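Review: Elen Hand-Held Gripper, as Shown at the Belldale Open Day
Equipment Reviews, 3 August 2022 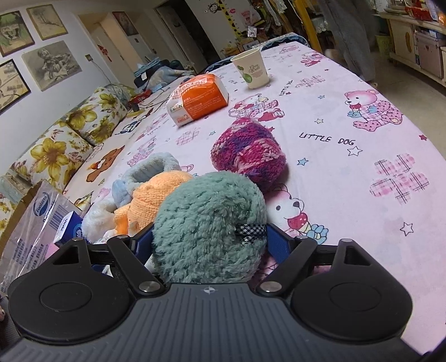

Background to the Visit

The Belldale automation center held its August open day for schools, training providers and small workshops. The program included a demonstration of the Elen, a hand-held gripper used to record grasping tasks that are later used to train robot arms. This review is based on that demonstration and on a supervised session of 30 minutes in which visitors were permitted to use the tool themselves.

The Elen was shown as a complete kit: gripper, camera, charging base, carrying case and one year of access to the Fernholm software. The price quoted on the day was $1,572. Replacement finger pads are sold separately in pairs.

Design and Handling

The tool is black and grey, with a ribbed plate at the center and a linkage on either side that carries the dark blue finger pads. The arms have triangular cut-outs. Two silver pivot caps are exposed on the upper side, and institutions that intend to use the tool near yarn or loose fabric should inspect them at the end of each session.

Balance is good. The weight sits over the hand, and our reviewer was able to work for the whole session without resting the tool on the table. Adults with small hands may find the trigger a long reach. Belldale staff stated that a shorter trigger is planned but could not supply a date.

The jaws close evenly from both sides. This matters a good deal for beginners, who tend to approach an object slightly off center and then correct at the last moment.

Performance With Soft Objects

Most gripper demonstrations rely on blocks and cans. Belldale chose plush and knitted toys, set out on a pink cartoon-print tablecloth, and the choice was a sound one. A fluffy green plush with a gingham bow gives very little resistance, and the operator must judge by eye when the pads have made contact. Knitted pieces are firmer, although a pad can catch in an open stitch.

Each visitor was asked to complete 14 pick-and-place attempts. Our reviewer's early attempts were poor, mainly through closing the jaws too soon. Later attempts were satisfactory. The trigger has a light, steady pull, but there is no click or stop to indicate that an object is held, and we consider this the main weakness of the design.

The printed tablecloth also deserves mention. Bears, stars and plaid shapes lie directly beside the toys, and a system trained only on plain surfaces may have difficulty in such a setting. Institutions planning their own sessions would do well to vary the table covering.

Software

Fernholm runs on an ordinary laptop. Recordings are listed by session and may be trimmed, labeled or deleted. Transfer of our full set took 23 seconds by cable. The wireless option was not demonstrated. Labels cannot at present be edited in groups, and this will be tedious for any class that collects a large number of recordings.

Comparison With the Tuhiwai

Belldale also keeps a Tuhiwai gripper, which visitors could handle but not record with. It is lighter than the Elen and has a narrower opening. For small, hard parts it may be the better purchase. Its pads pinched the larger toys at the middle and tended to turn them.

Recommendation

The Elen is recommended for colleges and training workshops that teach the handling of soft goods. Schools with younger students should arrange a trial before ordering, in view of the trigger reach. Requests for a further demonstration may be made through the Belldale visitor office.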